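About Kallik

Home / Company / About us

Kallik designs and supplies small curved parts: elbows, grips, angled stems, hooks and end pieces. Most are replacements for parts that are no longer made. Customers send us a broken original, a drawing or a set of measurements, and we return a part that fits the same place.

The company is based in Plerano, in a two-story building on Bhuiyan Street. Receiving, measuring and packing are on the ground floor. Design work and the sample library are upstairs. There is no retail counter, but parts can be dropped off at the side door during office hours.

How the company started

Kallik was founded by Şükran Altıntaş, a pattern maker, and Shiuli Sarkar, who had worked in quality inspection for a furniture hardware supplier. Their first order was for 13 replacement grips for a set of cabinet doors. The original supplier had closed and left no drawings. One intact grip was available for measurement, and two of its dimensions had to be worked out from the wear marks on the doors.

That job set the procedure we still use. Measurements are taken from the original and also from the place where the part is installed. Where the two disagree, both figures go on the order sheet and the customer is asked which one to follow. A worn original will often measure smaller than it did when new, and copying it exactly produces a loose fit.

What we make

Our standard range is called Duritz. It consists of 177 shapes, grouped by bend angle, stem diameter and type of end. A shape number has five characters: two for the angle group, one for the stem, one for the end and one for the finish. Older catalog pages use a four-character number without the finish letter. Orders placed with the older number are filled in matte white unless the order says otherwise.

Parts outside the Duritz range are treated as custom work. The minimum custom order is one piece. The maximum is 200 pieces per shape; for larger quantities we can provide a drawing for the customer to take to a volume manufacturer.

We do not make electrical parts, parts that carry drinking water, or parts that hold a person's weight. Requests of this kind are returned without a quote.

Shape and finish

A bent part is harder to specify than a straight one. The angle can be given along the inner curve, along the outer curve or along the centerline, and each gives a different result. Our drawings use the centerline in all cases. Where the section changes along the length – a narrow stem that opens into a wider end, for example – the drawing gives the section at the stem, at the middle of the bend and at the widest point.

Grooved ends are drawn separately at twice the size. The depth of a groove affects how the tip looks and how easily it can be cleaned, and customers tend to leave it off their sketches. If no depth is given, we ask before starting.

Matte white is the finish ordered most often. It hides small scratches fairly well, though it will show dark scuffs. It also makes surface errors easier to find at inspection, as the shading across a curve should change gradually. A flat area or a ridge shows up as a break in the gray. Inspectors turn the part slowly under a fixed lamp and check the whole outer curve, then the inner one.

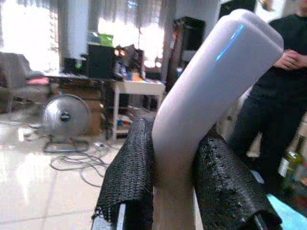 Matte-white bent piece with a lengthwise groove in its broad, rounded end.

Gloss finishes are available for most shapes. Colors other than white, gray and black are matched to a sample supplied by the customer. We do not match colors from photographs or screens.

The sample library

One piece of every Duritz shape is kept in the sample library, in shallow drawers labeled by angle group. Custom shapes are added with the customer's permission. Samples are loaned to trade customers for up to two weeks. The borrower pays return postage.

The library was re-sorted in May, and the drawer labels now match the shape numbers. Customers who have an older printed drawer list should discard it and request a new one. A small number of early samples have no shape number at all. These are kept in the bottom drawer and are not loaned.

Measuring and records

Each order has a paper sheet and a matching file. The sheet stays with the part from receiving to packing and is signed at each station. It records the measurements, the reference points they were taken from, the finish and any changes agreed with the customer. We keep the file after the order ships, so a repeat order can be placed by sheet number alone.

Originals are returned with the finished part unless the customer asks us to keep them. Broken originals should be sent with all pieces, including small fragments. Please do not glue them together first – a glue line changes the length, and the joint usually has to be opened again before measuring.

Who to contact

Şükran Altıntaş is responsible for drawings, custom shapes and the Duritz range. Shiuli Sarkar is responsible for inspection, returns and sample loans. General questions go to the office, which forwards them the same working day.

Page last revised November 6, 2024.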